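Prirkmont tool library adds cleaning shelf and table-care evenings

The Prirkmont tool library will begin lending household cleaning kits in February, along with a free evening course on looking after tables, counters and other hard surfaces at home.

The kits go on a new shelf beside the front desk. Each one holds a trigger spray bottle of all-purpose cleaner, a stack of microfiber cloths, a soft brush and a pair of rubber gloves. Members can keep a kit for up to 3 weeks, the same loan period that applies to drills and sanders.

Zdislava Murín, who runs the library, said requests for cleaning supplies had been coming in for a long time, mostly from people moving out of rented apartments.

"They come for a screwdriver to take the bed apart, and then they ask if we have anything for the kitchen," Murín said. "Until now we sent them to the store for things they would use once."

The library will start with 27 kits. Cloths come back with the kit and are washed on site before they go out again. Borrowers pay nothing for the cleaner itself as long as the bottle is returned, empty or not. A lost bottle costs 50 cents.

The course is taught by Vojtěch Sokol, who cleaned offices and school buildings for many years before he took over the workshop program. It runs for one hour, starting at 6:30 p.m., and covers how much cleaner to use, how long to leave it on the surface and how to wipe it off without leaving streaks.

Most of the hour goes to the cloth. Sokol has his students fold a microfiber cloth in half and then in half again, so that it has several clean faces to work with. When one side is dirty, the cloth is turned over or refolded, and a fresh side goes on the table.

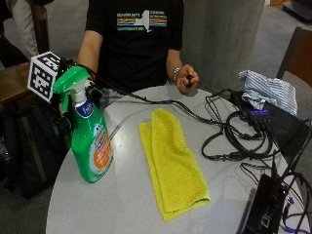 Sokol said people tend to spray too much and wipe too soon. A light mist is enough for a table that is cleaned every day, he said, while dried food or sticky rings should be left under the cleaner for as long as the label says. He teaches wiping in straight, overlapping lines, starting at the far side and working back toward the body.

"On a round table people go in circles, and the dirt ends up in the middle," he said. "Go straight across, lift the cloth, come back and go across again."

He also asks students to read the back of the bottle before they begin. Some cleaners should be rinsed off with water where food will be served, and some are not meant for unsealed wood or natural stone. Anything with a plug should be switched off and wiped with a barely damp cloth. Cleaner should never be sprayed straight onto electronics.

Two further evenings are planned on bathroom tile and on ovens. Dates for those will be posted at the front desk once the first course has finished.

The shelf and the first supply of cloths were paid for with a $700 grant from Aseseo, a neighborhood fund that supports small projects in Prirkmont and nearby Drultau. Murín said the money would also cover detergent for the wash and a drying rack for the back room.

Drultau residents can borrow the kits on the same terms as people who live in Prirkmont. The Říha hardware store in Drultau will take returns during its normal opening hours, and the kits will be carried back to the library with the weekly tool exchange.

Places on the course are limited by the size of the workshop. Members can sign up at the desk, and any places left on the evening itself will go to whoever is at the door. Those attending may bring a cloth from home to compare with the ones in the kits. Old cotton T-shirts are fine, Sokol said, but cloths that have been washed with fabric softener should stay at home.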